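Section 4: Good practice before every desk run
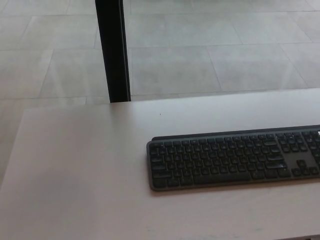 Siyabonga Mkhize asks whether all of this has to be gone through again when the robot is only moving a keyboard, and the answer is yes, every time! A small job is the best place to build the habit, and once you've done it twice it takes very little effort.

The rules below apply to the Vodis arm controller at both the Irkberg and Sitmont benches. If you use the Castillo base, read the note after step 4 as well.

Before you start

1. Clear the work surface. Leave only the item named on the job sheet — here, the keyboard. Pens, cups and paper go on the shelf.
2. Wipe the surface with a dry cloth and look closely for specks. The vision check is wonderfully sharp and will sometimes treat a crumb as an object.
3. Look for anything upright near the desk, such as a post or a monitor stand, and enter it in the Keep Out list. Allow 100 mm of clearance on every side.
4. Set the lights to even, with no lamp pointing at the desk.

Note: The Castillo base sits lower, so enter upright items from floor level and not from desk height.

Setting the limits

5. Open Limits and choose Shared Space. The speed is set to 42 mm per second. Please leave it there, even if the arm looks slow to you.
6. Press Trace. The arm draws the edge of its allowed area in the air, which is a lovely thing to watch and also the quickest way to spot a wrong number.
7. If the trace passes over the floor, bring the limit in and press Trace again.

CAUTION: Keep hands off the desk while Trace is running. The stop button must be within reach of the person at the controls.

Handling keyboards

8. Lift by the casing. Never let the fingers close on the keys or push down on the space bar.
9. Switch a wireless keyboard off first, or unpair it, so a stray key press can't reach the controller.
10. Put it down flat and wait for the green tick before sending the next move.

If the arm stops with code 931, it has met something missing from the Keep Out list. Go back to step 3, add the item and run Trace again.

Section last revised 1/12/20. The stop button test is in Section 5.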